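Handout 7: Comparing end effectors on cloth

Read this before the practical. It covers how we set up a fair comparison between hands when the object is soft, and what goes on the score sheet. The arms are the same for everyone. What changes is the task, the camera you rely on and the grasp you choose. 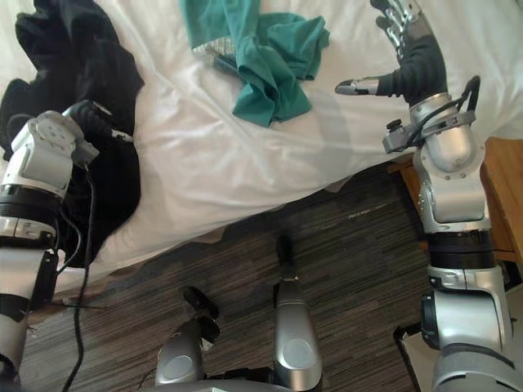
Vandana Malhotra
Lecturer, Robot Handling module

1. Why clothing

A rigid block has one shape, so a failed pick usually points to the pose or the closing force. A dropped garment takes a new shape each time. Two trials are never identical, and you need more of them. We ask for 30 picks per hand, 17 of them on dark cloth. Dark folds are hard for the depth camera, and the Truvdale controller tends to place its grasp point too high on them.

2. Before each trial

Drop the garment from 40 cm and don't tidy it. Note the controller profile (Ketel or Nugroho). Start the head and wrist recordings together. Write down the grasp you intend, edge or bundle, before the arm moves.

3. Which camera to trust

Use the head view to choose a garment and plan the approach. Once the fingers close, the hand often hides the contact point and the wrist view takes over. Wrist footage smears when the arm moves quickly, so judge the grip from the slowest stretch of the clip.

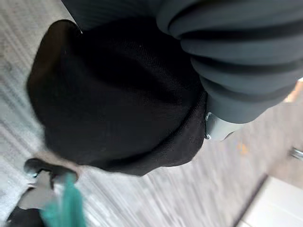
Vikas Negi would score from the wrist clip only, on the grounds that the head view flatters a bad grip. Try it both ways for your first few picks and report any trial where the two scores differ.

4. Scoring

0: no cloth held
1: cloth held, then lost during the lift
2: cloth held to the end of the lift
Add N if a neighbouring garment came up too. Don't average the N trials in with the rest.

5. Planning the order

With several garments on one bed, start with the one that has the most clear sheet on every side. White cloth on white bedding gets its own row in the table, as the planner has little to go on except outlines and folds.
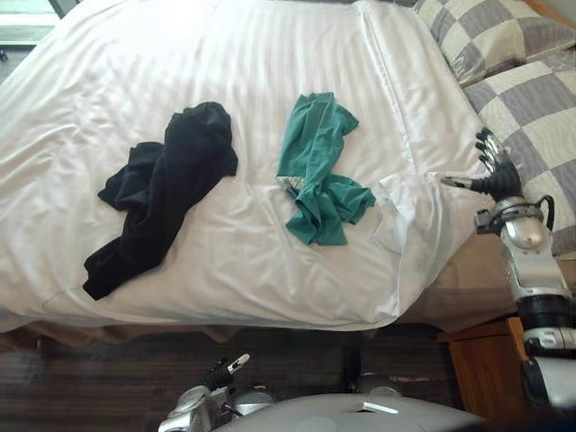 Fig. 3. Black, teal and white cloth on a white sheet, head view.

Bring your completed sheet to the October session.

Comments

Leszek Kołodziej: Does a pick count if the sheet lifts with the garment?

Vandana Malhotra: Yes, score as normal and add N.

Manju Prajapati: Section 2 should say where to measure the drop from. We used the lowest point of the cloth.

Last updated: October

Contact: Anju Saxena, Vivis teaching office | Back to top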